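Fitting a PVC tablecloth so that it lies flat

PVC cloth is sold folded or on the roll. Folded cloth keeps its creases for weeks if it goes straight on the table, so buy from the roll where possible. Drimex and Jella both sell by the metre.

Measuring

Measure the length and width of the top, then add the overhang twice to each figure. A 20 cm overhang suits most kitchen tables. For a top 181 cm long, this gives a cut length of 221 cm. Printed cloth should be cut with the pattern square to the long side, even if this wastes a strip.

Removing creases

1. Lay the cloth face down on a clean floor in a warm room.
2. Leave it for some 4 hours. Do not use an iron – the coating melts at low settings.
3. Work any remaining folds with a hairdryer on medium, held well back and kept moving.
4. Roll the cloth face out on a cardboard tube and leave overnight.

Fitting

Unroll from one end, smoothing from the centre line towards the sides. Fit two clips on each short side. Spring clips such as the Suvden grip tops up to 35 mm thick; thicker tops need the screw type. 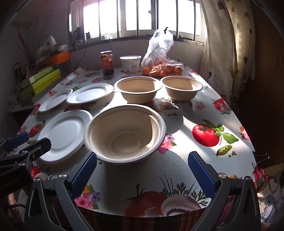 Corners can be left square or rounded. To round them, draw round a dinner plate on the back of the cloth and cut with sharp scissors in one pass. The cut edge does not fray and needs no hem.

Wipe down with warm water and washing-up liquid. Avoid bleach and cream cleaners, which dull a gloss finish.

Text: Graham Treloar

Last updated: January

Related
Re-covering a drop-in chair seat
Levelling a table on an uneven floor
Bloxham extending table: replacing the runners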